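Thu 3 December

Up at six, dark and raining. Drove to Birkwood for the bus because the lot in Itudton is closed again for the drain work. Cost me an extra twenty minutes and I still had to stand as far as Holeck.

The choir music came in the mail yesterday and I finally opened it at lunch. The alto line in the second piece sits lower than I remembered. I can get the low notes in the morning but not by evening practice, so I'll have to mark some of them and let the others carry it. We have 4 practices left before the concert. Last year we had more than that and still came apart on the last page, so I'm going to start the last page at home this weekend and work backward from there.

Practice tonight was at the church on James Street. The heat was on for once. We ran the opening three times and it was flat each time by the end of the first verse. We were told to stand up straighter and stop looking down. The fourth time was better, though I think by then we were mostly tired of it. The sopranos have a new entry that comes in right over our held note and I keep getting pulled up to theirs. I wrote "STAY" in pencil over the bar. We skipped the Latin one entirely, and I was glad of that, having not looked at the words since February.

The hall seats 100 and the tickets are going slowly. There is talk of moving us to the school in Holeck, where the piano is better but the sound goes straight up into the ceiling and doesn't come back. I would leave it where it is. People in Itudton won't drive to Holeck on a weeknight in winter, and the ones in Birkwood hardly come as it is.

Home by nine thirty. Ate the rest of the bean soup standing up. It was better than on Tuesday but needed salt. I have to remember to buy onions, lamp oil and stamps. The black folder for the concert is missing. I looked in the hall closet and under the bed and found my old one with the broken spine, so that will do if I tape it.

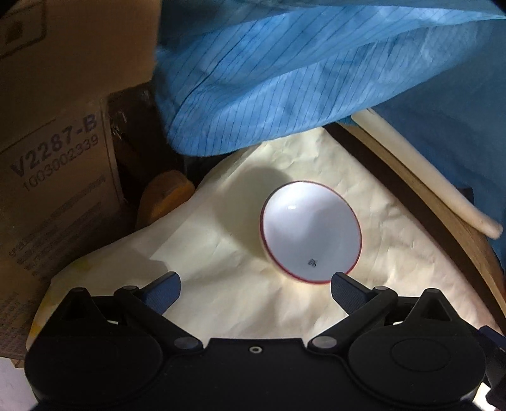

Sang through the last page at the kitchen table, quietly, with the window shut. The jump in the third line is a sixth and I have been singing a fifth all fall. No wonder it sounded off next to the tenors. Did it ten times slowly, then with the words. The words make it harder, as the vowel changes right on the jump. I'll ask if we can all hold the first vowel a little longer.

Throat is a bit scratchy. Had tea with honey and went without the second cup so I can sleep. If it turns into a cold I'll sit out the next practice and listen with the music in my lap. I did that two years ago and learned more than I expected to.

The 90 bus is back on its regular route tomorrow, according to the sign at Birkwood. I'll believe it when I see it. Alarm set for quarter to six in any case. Need to scrape the windshield, and the gas is under a quarter tank.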